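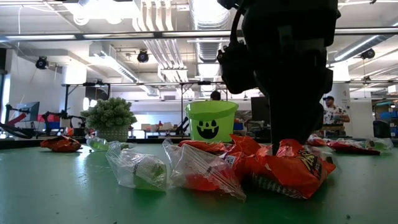
Right, snacks. I've been given the slot straight after lunch, so you're all full and I get to talk about chips for a while, sorry. Party bags and the snack table are the bit of any kids' do that gets left till the last hour, and it's the bit I like best. The colours do a lot of the work for you at Halloween if you let them. Orange bags, red bags, a lime-green bucket with a jack-o'-lantern face on it, and you've got a table going before anyone's hung a single streamer. The green tabletop helps too. I used to cover everything with a black cloth and it just swallowed the lot.

(Pause here, ask who's done a Halloween table before. Hands up. Ask who'd do it again.)

So a bit about me for anyone who missed the intro. I run the food side of the Piltitmont community parties with Odette Boyer, and between us we feed 80 kids every spooky season, plus the parents who swear they're not hungry and then stand next to the chips. We start buying in September. Any later and you're paying full price for whatever flavour was left on the shelf.

First thing, big bags or small bags. I go back and forth on this every year! Big bags are cheaper and they look generous, but once they're open they're open, and by the end of the night you've got half a bag of crumbs that somebody's little brother has had his whole arm in. Small bags cost more and make more rubbish. What we do now is a mix — big ones for the table, and then we portion some into clear zip bags the day before. You can see the chips through the plastic, which kids love, and it goes straight in a hand or a bucket.

Notes on the zip bags. Press the air out gently. Gently! Helmi Mustonen flattened a whole batch one year and we called it seasoning. Leave a little puff in there and the chips survive the car ride. Don't do them more than a day ahead, they go stale faster than you'd think. And write on the bag before you fill it, not after, or your pen goes through a corn chip.

Allergies. Slow down for this part. The minute you take a chip out of its own packet you've lost the ingredients list. So keep one empty packet of everything you've decanted, flat, in a folder at the end of the table. Gaetano Ferri's daughter can't have dairy and he was the one who asked us, very politely, what was in the zip bags, and I had no idea. I still go a bit hot thinking about it. Folder ever since. Separate tongs and a separate spot for the safe stuff as well, and put it up the end where the little ones aren't grabbing.

Buckets next. You want one with a face on it and you want it in the middle, standing up behind the food where it can be seen from across the room. Low things in front, tall things behind. A pot plant is fine as a second tall thing. I'm serious, go and get the one off your windowsill, a round leafy green one beside a green bucket looks like you planned it. I've spent good money on fake cobwebs and they end up in the dip.

(If running late, skip to costs.)

Lolly bucket rules, from Nayara Godoy, who taught prep for years and takes no nonsense: one hand, one go, then back of the line. Say it out loud at the start. It works for the first ten minutes and those are the ones that matter.

Costs. Last year the food for the whole night came to 927 dollars, and $60 of that was zip bags and labels, which I thought was outrageous until I remembered we'd bought the good ones with the double seal. We reuse the leftovers for craft supplies. Valquíria Miranda has the full spreadsheet and she'll email it to you if you ask nicely.

Setting up takes two of us and we allow an hour. Pick-up is quicker if you keep the boxes you carried it all in, under the table, flattened.

Okay, questions. There's usually one about popcorn. I'm against it indoors, but ask anyway. After that we've got the Macedo group on face paint, so please leave your chairs where they are.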